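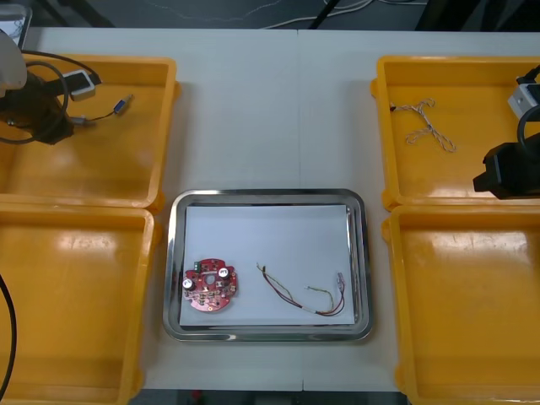

Visit notes – Skoltora lab, Clanlow site. Tuesday, typed up on the train back so forgive the state of it.

Got there at 9:40, ten minutes late, wrong entrance (use the one by the bike racks, the front door is badge only). Colin Lightfoot met us. Coffee, sign the sheet, straight upstairs. Atif Bukhari was supposed to do the intro talk but was stuck on a call, so Colin did it from Atif's slides and skipped half of them. Fine by me.

## What they're working on

Two-arm sorting of small electronic parts. Bins on both sides, a steel tray in the middle, paper in the tray. Boards, bits of wire, cord. The parts themselves are nothing special, the research is in how the arms get taught.

The method is called Musimon. Short version as I understood it: a person drives both arms by hand through the whole job, that gets recorded, and a model learns from the recordings. Everybody does that now. Their change is in what happens after. When the trained model hesitates, the system saves the few seconds before the hesitation, and a person records a fix from that exact point. Only the fix goes back in to the training set. So you aren't paying somebody to redo the easy ninety percent.

They started from 2,000 full recordings and added 187 fixes. Colin's claim is that the 187 did more than doubling the full set would have. I asked how he knows if they never doubled it. Good-natured answer – they did, last spring, on the older Bellamy setup, and the gain was small. He'll send the numbers. Want to see those before we repeat any of this to the group.

## Wires

Most of the talk was about wires. A board is easy, it's stiff, it stays put. A wire harness goes where it likes. Pick it up at one end and the other end drags along the bin floor and catches on whatever else is in there. Faisal Qureshi, who runs the recording sessions, said a new operator needs three days before their wire recordings are any good. Boards, one afternoon.

His rule for operators: open the fingers early, come down slow, close late. He also makes them look at the wrist view before every grasp, since the overhead view doesn't tell you enough about depth. I had a go at reading one of the wrist feeds myself and found it hard. All that shiny plastic.

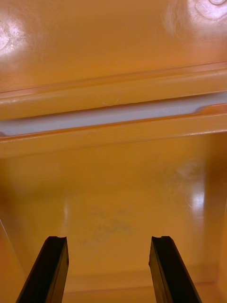 *Wrist view: fingers open over the bare bin floor.*

Glare came up again and again. The bins are glossy, the tray rim is polished, and the overhead lights show up in both. Asked Faisal why not buy matte bins. He said they tried a matte set for a week and the model trained on it fell apart the minute it saw a shiny one. So they kept the shiny ones on purpose. Makes sense I guess? I'd have mixed both.

Irfan asked about scratches and smudges on the plastic, whether the model ever goes for a mark thinking it's a part. Yes, early on. Several of the fixes are exactly that.

## The result they care about

Hand-overs and timing between the arms. In the first version one arm would finish and just wait. With the fixes added the arms overlap more, each getting on in its own bin. Colin was careful here, said the overlap is measured on one layout only and he wouldn't promise it on another table. Wish more labs talked like that.

They score a run simply: every part ends up where it should or the run fails. No partial credit. Daniyal Dhanial (our side) thought that was too harsh and you lose information. Long back and forth, skipped lunch nearly.

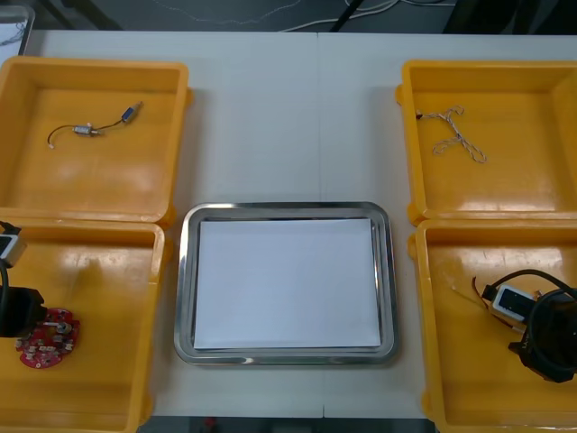
## Things to follow up

- Colin to send the Bellamy comparison, full set vs doubled set
- Ask Atif for the slides, incl. the ones that got skipped
- How do they pick the hesitation threshold? Got two differnt answers from two people
- Faisal's operator guide, he said we can have it if we don't pass it on
- Could we try the fix-only recording on our own cable job? Irfan thinks yes, needs a second operator
- Next visit probably September, they want to show a new bin layout by then

Left at 3:15. Sandwiches were good, parking is terrible, take the train.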